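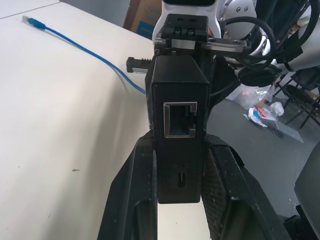 Honeylyn Dumlao wrote to ask whether the Clolley wrist kit is worth the money if you already own an arm and a gripper and just want the two to talk to each other without a weekend of swearing. Short answer, yes, I think so. Long answer follows, and I'm afraid it is long, as I have been having a very good time with this thing.

18 Nov 2020

The kit goes between the arm and the gripper. You get the bracket, the plate, a bag of screws, and a black housing that does the talking, with an Ethernet port on the front and a USB-C port lower down on the same face. I love that both are on the outside. The Sellthorpe unit I had before kept its connector under a cover, and every time I wanted to change a setting I had to take four screws out and then find them again.

Setup took me one evening. The printed guide is 3 pages and the second one is the only one you need. Plug in over Ethernet, open the settings page, pick your gripper from the list, save. Mine wasn't on the list, so I picked the generic entry and typed in the finger travel by hand, and it closed on a foam block on the first try! I may have cheered.

Since then I've run 1,281 grips on it, mostly little parts bins and bottle caps, with the log open on the other screen. It lost the connection 3 times. All of those were in the first 300, and I had a cheap patch cable in. With a better cable I haven't had a drop (touch wood).

The fingers are my old ones and they look it, scuffed and dusty all over, but the textured inner face on the right one still grabs beautifully. Clolley sells new ones. I haven't tried them.

Things I'd change: the housing sits low between the fingers, so check your clearance over the table before you run anything at speed. I raised my approach height and that was that. Also, the settings page logs you out after a few minutes, even in the middle of typing. Drives me nuts. Ignacio, the free scripting add-on, gets around it if you're happy writing a few lines of code, and the sample scripts are really well commented.

I paid $224 for the kit, shipping included. The Carura version has a nicer settings page but it wouldn't fit my bracket holes, so I sent it back in April.

Honeylyn, you also asked about running it over USB-C alone. I've only used that port for the firmware update so far - it went fine, took one coffee. I'll try a full session on it next and put the numbers in the comments.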